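Re: Stallance season 2, worth it?

On August 28, 2020, Nele De Haan wrote:
> Is anyone still watching Stallance? I gave up after the pilot
> and my sister keeps bugging me to go back.

Hi Nele and all,

Go back! I nearly quit too (the pilot is a slog, and 37 minutes of it is people arguing on a ferry), but season 2 is a whole different animal. The dialogue is quicker, the harbor plot finally gets moving, and the detective gets a real partner – about time. I watched six episodes in one weekend and was mad at myself for running out.

My one gripe is the music, which is way too loud in the quiet scenes. The disc set has subtitles, thank goodness.

Happy to lend mine out if you pay the postage.

Joana

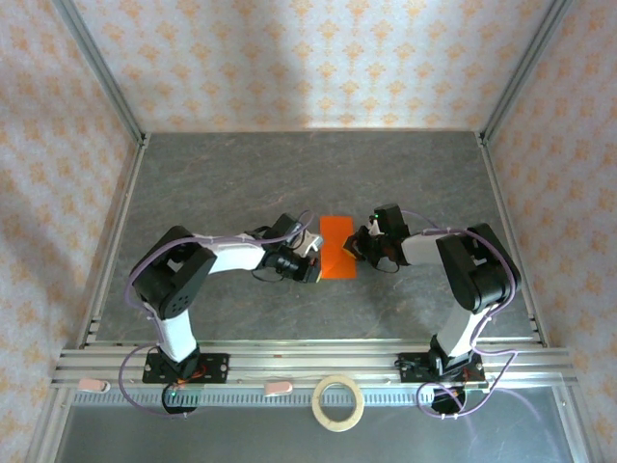

Agathe Arnaud: I'd skip the pilot completely and start with episode 2, you won't miss a thing. And yes please to the discs, after Nele's done with them.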